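Pendby Players' Guild
Minutes of the July meeting, back room of the Wekbridge library
Jul 4, 2018

Present: me (Aurora Louro, taking notes and also chairing, sorry), Mieczysław Kołodziej, Ruchti, Zavetti, and most of the Wednesday lot. Ruchti and Zavetti are writing under their in-game names as usual because they asked me to.
Apologies: the two from the Saturday group who had exams.

1. Last minutes
I read these out far too fast and everyone agreed them. Mieczysław pointed out I'd written "fishing contest" where I meant "foraging contest", so that's been put right. We did talk about fishing in April, but only because I was moaning about it.

2. The crafting guide
This took up the first half of the evening and I don't mind one bit, it was a good natter. The guide on our site still has the old potion recipes from before the spring patch, and new members keep following it and ending up with a bag full of Weak Tonic. Zavetti has tested all the low-level brews again and says the marsh root ones now need double the water and no charcoal at all. Ruchti thinks charcoal still helps if you add it last. They went back and forth on this for a good while (I put the kettle on) and in the end we said Zavetti's version goes up, with a note underneath from Ruchti.

I said I'd like the guide to start with where to find things, before any recipes. When I joined I spent two evenings hunting for silver moss in the hills when it grows behind the mill, right next to the starting village! Mieczysław offered to redraw the map with the mill, the ford and both bogs marked on it. He'd like people to send him spots by private message, please, and not shout them at him in the middle of a raid.

Agreed: Zavetti to rewrite pages one to four. Mieczysław to do the map. Me to check the spelling.

3. Guild chest
We've got 3,000 gold in the chest, which is the most we've ever had, and so of course everybody wanted to spend it. Ideas were a second forge, a better cart, and a boat. I'm all for the boat and I said so more than once. Ruchti reminded us that a boat needs mooring fees every week and we haven't got a fisherman above level 10, which I thought was a bit pointed, as I'm the fisherman.

We voted. The cart got six votes and the boat got three, and the forge got none because the person who suggested it had changed his mind by then. So we're buying the cart. It carries more ore and it doesn't tip over on the north road, or so the forum says — I'll believe it when I've driven it.

There was also a question about who can take things out of the chest. At the moment anyone can. Somebody had all the iron bars last week and I'm not going to name them here, but please leave a line in the log when you take more than 10 of anything. Mieczysław will pin the log to the top of the guild board.

4. Foraging contest
Same rules as last time: one hour, starting at the ford, no mounts, and no buying from the market stall (you know who you are). Mushrooms count single, herbs count double. Zavetti asked if nettles could be left out, as last time the winner simply stood in one ditch and picked nettles until the bell went. I thought that was quite clever, but we had a show of hands and nettles are out. Ruchti will referee and won't be competing, which gives the rest of us a chance for once.

Prize is the green cloak. If the winner already has the green cloak they can pick anything from the second drawer.

5. Guild hall
The bath house is the last bit of the hall left to furnish. We'd all like it done before the contest so we can hold the prize-giving in there. Zavetti wants benches along both sides, I want lanterns, and Mieczysław wants it kept plain. We didn't settle it. Anyone with strong feelings, put them on the board by the weekend and we'll go with whatever gets the most replies. 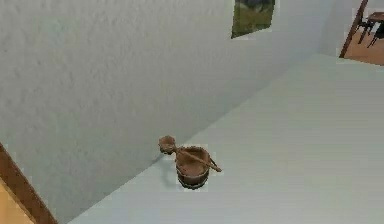 Posted by Aurora Louro in Minutes, Guild Hall

6. Newcomers
We've had a few people ask to join since the patch and I think we should say yes to all of them. Ruchti would like a trial week first. We've met in the middle: they can come along straight away, but no chest access until they've done a raid with us. I'll write the welcome message, and I'll try to keep it shorter than the last one.

7. Anything else
Voice chat keeps dropping out for Zavetti. Mieczysław says it's the router, Zavetti says it isn't. They'll test it together before the next raid.

Would whoever borrowed my marsh boots please put them back — they're the ones with the plus to stealth, and I've been creeping about in clogs.

Next meeting is same place, same time, first Wednesday of the month. Ruchti is bringing biscuits.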